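Subject: Re: [refurb-floor] Teardown cell, next steps
From: Chun-hung Fung
To: refurb-floor list

Yuk-lan Tsai wrote:

> Hi all, the Weltum arm moves to regular shifts in December. Brellener's
> projection is up to 600 units a week once it handles memory and coin
> cells by itself. No positions are being cut. The bench crew will move
> to "exception handling," meaning whatever the arm sets aside.
> Questions to the list please, so everyone sees the answers.
> Yuk-lan

Thanks for putting it in writing. I have questions.

Where does the projection come from? I sat with the cell through one afternoon run and kept a tally. It had 59 machines queued and 29 of them ended up on my cart. If that is an exception, I'd like to know what a normal one looks like. I understand it's early and the software gets updated, but we heard the same about the label sorter at Skemau, and people there are still peeling labels by hand.

Second, what does the job turn into? Right now I open a case, look it over, and decide what comes out first. It's the part of the work I like. Under this plan I get the cases with stripped screws and stuck latches, one after another, all shift, and the easy ones that let you catch your breath go to the arm. Does the hourly target change to match? The draft schedule says nothing on it.

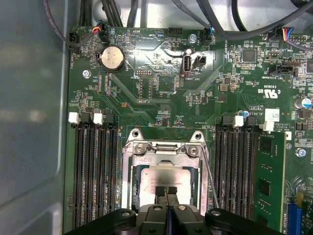
Third, damage. The workstation boards are crowded around the socket, with memory slots on both sides of the processor and cables bundled over the top. A person feels a latch stick and stops. I've asked twice what force limit the gripper is set to and who can change it, and both times I was told Shih would get back to me. If a board comes off the cell with a cracked slot, does it count against the cell or against whoever signs the sheet?

We have 3000 units in the back room to get through either way, and I'm not asking to send the arm home. I'd like two weeks of its numbers posted next to ours, set-asides included, before anyone's title changes.

Chun-hung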